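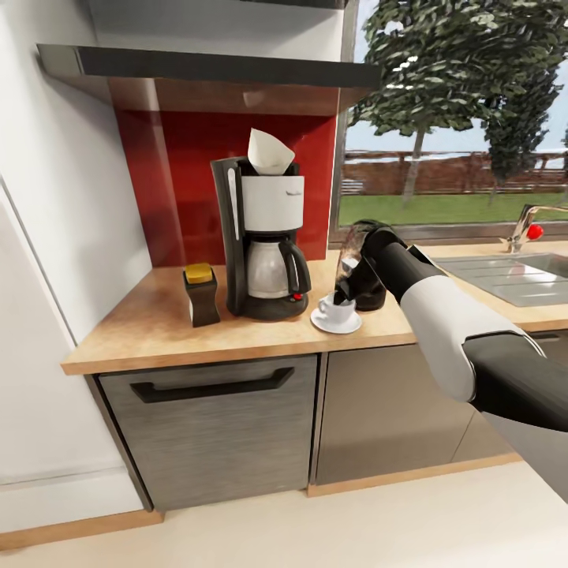 Figure 2. Drip coffee maker with paper cone filter and glass carafe, beside a white cup and saucer on a light wooden countertop (computer rendering).

3.2 Where coffee is made in the shared office kitchen

In this section we look at the place of the coffee maker in the kitchens of the three firms. The earlier literature on breaks at work has studied mostly the time of the break and its length, and it has given less attention to the equipment which stands in the kitchen. We think this is a gap. A machine which makes one cup at the press of a button and a machine which makes a full carafe ask for different behaviour from the people who use them. The drip coffee maker (Figure 2) belongs to the second type. Whoever prepares it prepares it also for others, and the carafe stays on the base until it is finished or until it is thrown out.

The material comes from the kitchen diaries, which were kept in October at Ireo, Jitham and Kokkinos. In total the diaries contain 2,750 entries, written by 69 employees. Each entry gives the hour, the drink, whether the person made it or found it already made, and whether another person was in the kitchen. The participants could also write a free comment. Entries with no hour were left out of the analysis by time of day, but we kept them for the analysis of comments.

At Ireo and Jitham the kitchen had a drip coffee maker during the whole period. At Kokkinos there was only a capsule machine. The three firms are similar in size and in the type of work, which is mainly desk work with fixed hours. Kokkinos has a larger kitchen, with a table and chairs, and before the study we expected that this would lead to longer conversations there. The diaries do not support this expectation. Employees at Kokkinos wrote more often that they took the cup back to the desk, and many of their comments speak about the queue for the machine and very few about a talk with a colleague.

In the two firms with a carafe, the comments show what we call the duty of the last cup. By this we mean the informal rule that the person who takes the last coffee should start a new pot. The rule was not written on any notice in the kitchens, and it was not mentioned in the material given to new employees. Still, it appears in comments from both firms, often with some irritation. One participant at Jitham wrote: "Again a finger of coffee left, so that it does not count as empty." Another, from Ireo, wrote that she always waits for the new pot to finish "so they see it was me". We understand this second comment as a sign that making coffee for others is a favour which people like to have recognized.

The rule also has an effect on the hour of the visit. In 13 interviews held after the diary period, we asked the participants to tell us how they choose the moment to go to the kitchen. Several said that they go when they smell fresh coffee, and some admitted that they avoid the kitchen late in the morning, when the pot is usually low. A person who wants only a small coffee and is in a hurry has a good reason to stay away at that hour. In this way the carafe brings people together at certain moments and keeps them apart at others. The capsule machine at Kokkinos did not show such a pattern, and the visits there were spread more evenly between the start of work and lunch.

We must mention some limits of these results. The diary itself can change the habits of the person who writes it, and two participants told us that they made more coffee than usual during October, as they did not want to write "found" every day. Tea drinkers were also few in our group. They use the kettle, which has its own small rules about refilling, and we cannot say much about them here. Finally, the firms chose their machines before the study and for their own reasons, so the difference between the kitchens may come partly from older habits in each firm.

The cost of the coffee was treated differently in each place. Ireo paid for coffee and filters, while at Jitham the employees put money in a tin. The coffee in both firms was bought from the same supplier, Cestanon, so we do not believe that taste explains the differences in the comments. The tin at Jitham produced its own group of comments, mostly about who had paid and for which week. These are discussed in Section 3.3 together with the entries on milk.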